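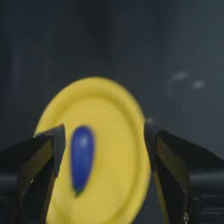

The Heltora grip fault was a failure in the two-finger grippers of the Heltora line, a set of small robot arms used for sorting and packing light molded goods. First reported in June at the Rulero plant. Also called the slow drop, mostly by the people who had to pick things up after it.

Cause
The arm decides how hard to squeeze from motor current, not from a sensor in the fingertip. As the finger pads wore down, the current reading crept up while the real force went down. So the controller thought it had a firm hold and backed off a little more. Flat boxes were fine. Thin round parts with a lip — dishes, lids, plates held on edge — turned in the fingers and slid out, usually in the second half of a move.

Extent
Rulero logged 892 drops over 2000 test lifts on worn pads. With new pads, 11. Wear showed after 800 hours of running, well before the service date printed in the manual. Later units had the same controller and the same problem, contrary to the first notice, wich blamed one batch of pads.

Safety
No injuries recorded. The bigger worry was the restart. After a drop the arm kept its fingers at the last width and carried on to the place position, then closed fully to "recover" the part. Anyone reaching in at that point could get pinched. The guard door did not always stop this — on older cells the door switch cut the arm but not the gripper.

Fix
Kobzar, maker of the controller, put out an update on 14th January. It adds a width check in mid-move and stops the arm if the fingers close past the set gap. Door switch has to be rewired by hand, the update does not cover it. Pads now changed by hours run instead of by by looks.

See also
Famine (feeder fault, same controller)
Grip force
Door interlock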